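**Does pretraining on clean shelves hurt restocking policies on messy ones?**

Asked by Ka-ming Man

I've been reading the Ravell paper on bottle picking and I'm stuck on one result. They train one policy on tidy shelves only and another on a mix of tidy and messy ones, same number of demos (2615 each). The mixed one wins even on the tidy test. Why would that be? I expected a tie at best.

---

### Answer 1 - Szymon Tokarz (accepted, 17 votes)

Oh, I love this result! We repeated it on our own setup and saw the same thing. Two parts to it:

1. A tidy-only policy learns one grasp, straight in at the neck. If the arm drifts a little, it has never seen a way back. The mixed demos are full of odd approaches, so the policy picks up recoveries for free - and those help on tidy shelves too.
2. Messy shelves force it to look at the bottle itself. Ours had green ones standing in a row, one lying on the shelf below, and blue-capped colas on their sides behind that. "Go to the usual spot" gets you nowhere with a layout like that.
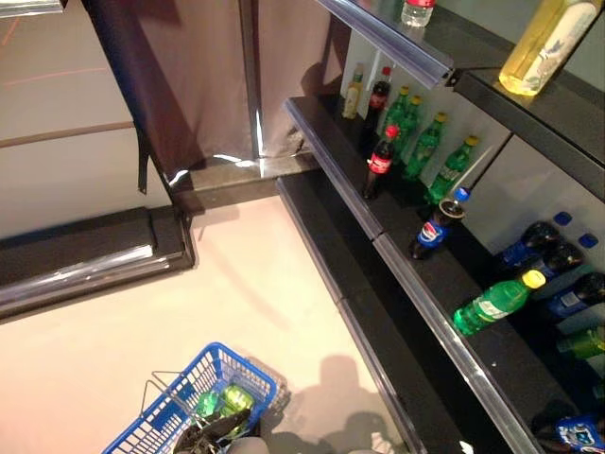

3. One thing to watch: reshuffle between episodes. We didn't for the first 6 sessions and had to throw them out.

### Answer 2 - Wai-kit Lam (8 votes)

Agree with Szymon, but check the appendix. The tidy set was recorded by a single operator and the mixed set by several, so some of the gain could just be operator variety. Would be a really fun one to rerun properly!

### Answer 3 - Kosmas Mavromatis

did you try a bigger batch size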